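Subject: Re: [cell-safety] Draft rules for the teardown bench, take 2

Hi all,

Replying to the list so it stays in one thread. The earlier message asked:

> We are moving to mixed work at our site next month, people and one arm
> on the same bench, taking apart old office desktops. Our draft has
> 50 rules in it and the operators have already stopped reading.
> What do you folks keep on the wall, and what goes in the binder?
> Also, does anyone let the arm touch the power supply?

Fifty! We started with more than that at Jakthorpe, so no judgment from me. The binder is still fat (the insurance people like it fat) but the wall sheet is down to one page in big type, and I'm pasting the part you asked for below. It began life as the Szalai checklist, which some of you will remember from the Brerkska workshop, and we've been scribbling on it ever since.

Steal whatever you like. The wording is ours and it's a bit rough.

1. Before the arm wakes up

Power cord off and out of the cell. Not just pulled from the wall - physically out, hanging on the hook. Then hold the case's power button in for 8 seconds. Side panel comes off by hand and goes on the rack.

Read the label on the power supply before you pick the job on the screen. Model goes in the log. If you can't read it, the unit goes to the hand bench, and please don't guess from the case.

Look at where the cables sit compared to where the fingers will come in. Our rule is that any loose loop gets tucked or clipped first. The arm doesn't know a data cable from a hole in the air, and we lost a whole morning in January learning that.
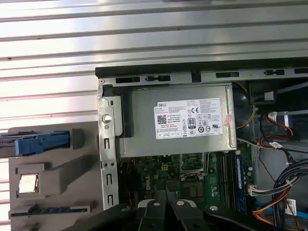 2. While it's moving

Hands outside the yellow line. If you need to reach in, press pause, wait for the light, then reach. We cap finger force at 50 newtons and the speed over an open case stays low, even when the queue is long and everybody's grumpy about it.

The arm may pull memory and unplug connectors. It may lift a power supply out once a person has taken the screws out. It never opens one, and neither do we! Those go in the closed bin, whole.

3. When something sticks

2 tries, then stop. That's the one I'd fight for. Our old Prandari script would keep tugging forever, and all you get from that is a bent bracket or a connector ripped off the board. Now it backs off and calls a person.

That's the wall sheet, more or less. The rest (battery handling, sharp edges, glove types, who gets to change the force limits) lives in the binder, and new people go through it with somebody before their first shift.

On your other point, I'd go easy on photos in the rules themselves. We had them on every line and they were out of date in no time, so now there's one page of them at the back.

Still stuck on how to word the handover between shifts when a case is half done. Ours says "tag it and tell someone", and I'd love something better if you've got it. I can send the log template too, just holler. It has room for 100 units a page, tiny print, bring your glasses.

Cheers from the Jakthorpe bench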